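Chapter 6

Where Things Go: Sorting, Naming and the Trouble with "Other"

In this chapter
Why people sort before they know what they have
Categories by kind, by use and by frequency
The miscellaneous class and how it grows
Relabeling, and who pays for it

6.1 The screw that was also a hook

In January the maintenance shop at Ustevstead got a new manager, Patricio Esteban, who inherited a back wall of coffee cans. There were 17 of them. Each had a strip of masking tape on it, and each strip had been written by a different hand in a different mood. One said WOOD. One said LONG. One said GOOD ONES. A fourth said DO NOT, and left it there.

Esteban did what new managers do, and tipped everything out on a bench. It took him most of a week to learn what the cans had been telling him. WOOD meant wood screws, but only brass. LONG meant anything that didn't fit in WOOD. GOOD ONES held parts from a supplier called Gimico that had stopped making them, so that a can of perfectly dull bolts had been guarded like silver for years. DO NOT remains unexplained.

It is easy to laugh at the cans, and most trainees do, usually on their way home to a kitchen drawer containing batteries, string, takeout menus and a key to something. But the cans worked. The old crew could put a hand on any part in seconds. What the system couldn't do was survive the people who had made it, and that is the first problem of this chapter. A classification is a message to somebody who wasn't there.

6.2 Three ways to cut the pile

Suppose you have 300 loose parts and a free afternoon. You can sort them by kind: screws with screws, washers with washers. This is the way catalogs do it, and it pleases anyone who has never had to hang a door. You can sort them by use, so that everything needed for a hinge lives together, screws and washers and all. Or you can sort by how often each part is wanted, with the daily stuff at elbow height and the rest up where the spiders are.

Each of these is sensible. Mixed together without warning, they produce GOOD ONES.

The number of slots matters more than beginners expect. Nuria Paredes, whose storeroom survey we will lean on in Chapter 7, looked at a warehouse in Robles with 778 labeled bins and found that the staff had quietly stopped using most of them. Finding the correct bin took longer than walking to the counter and asking for a new part. At the other end, two bins marked BIG and SMALL will cause an argument by lunchtime.

6.3 The small cabinet

For a home bench, the usual answer is a carry-handled organizer with a few clear-fronted drawers -- nine, say, in three rows of three. It forces a decision. You have nine names to give out, and the world contains more than nine kinds of thing. 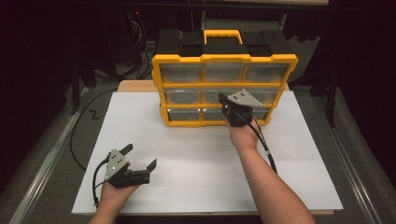 Rohani Chin would give away only eight of them: "Leave the last drawer blank for a month. You'll find out what you forgot, and you'll find out it wasn't what you thought." Amparo Bravo disagrees, on the grounds that a blank drawer is a miscellaneous drawer that hasn't confessed yet.

Both positions have a literature, and neither has a winner. Bravo's worry is the better documented. In the Fomero inventory, a list of 3620 items, the class called "Other" began as a courtesy and ended as the largest class in the building. It had subclasses. One of the subclasses was "Other (misc.)".

Before going on to Section 6.4, empty one drawer or shelf of your own and write down the rule that put each item there. Where you can't find a rule, write "no rule" and keep going. Bring the list to the next session, along with any keys.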